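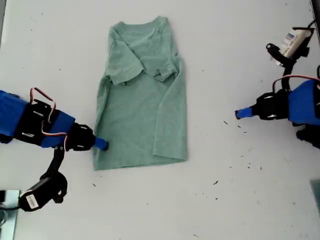 4.2 What changed at the folding table

Folding was the job people at the Hevura site liked least, and in our first talks with them it came up again and again. Before the two-arm cell was set up, a full shift could mean up to 1,000 garments through one pair of hands. We expected the staff to talk about speed. What they wanted to talk about was their wrists, and who would get to stand where.

The cell takes over the most repetitive part of the work, and we were delighted by how quickly people made it their own. Within the first week of January, Dexter Sarmiento had stopped calling himself a folder and was showing others how to lay a shirt so that the sleeves could be brought in cleanly. Figure 5 gives three views of the work surface, two with pale green fabric gripped or part folded and one closer to the small dark bits that gather on the white top. 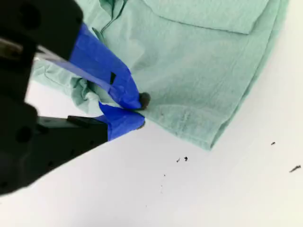
Handling soft cloth is still a shared skill. A thin knit bunches when it is pinched, and an experienced folder can tell from the shape of the bunch whether the next fold will lie flat. Six of the nine workers we interviewed said they now spend more of the day judging cloth than moving it, and most of them were glad of it – though two missed the rhythm of the old job and told us so plainly.

Nor did the tidying go away. Lint and crumbs show up sharply on a white table, and under the old routine a folder would sweep them off with a sleeve without thinking. With the arms in place, this turned into a task with a name ("specks") and a turn on the rota. Rodel Lacson asked early on whether the grippers could do it.

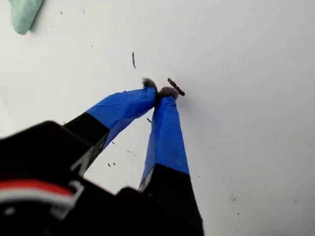

His question led to some of the liveliest sessions of the study! Fingers set up for fabric meet a very different problem in a sliver lying on a hard surface, and the staff had strong views on which bits mattered and which could wait for a cloth. Five of their suggestions went into the task list for the second round. We return in Section 4.3 to how these were chosen, and to the pay grade question that Sarmiento raised at the same meeting.

Search papers Enter keyword Go

Contact the Vestar group | © 2023 Vestar | Back to top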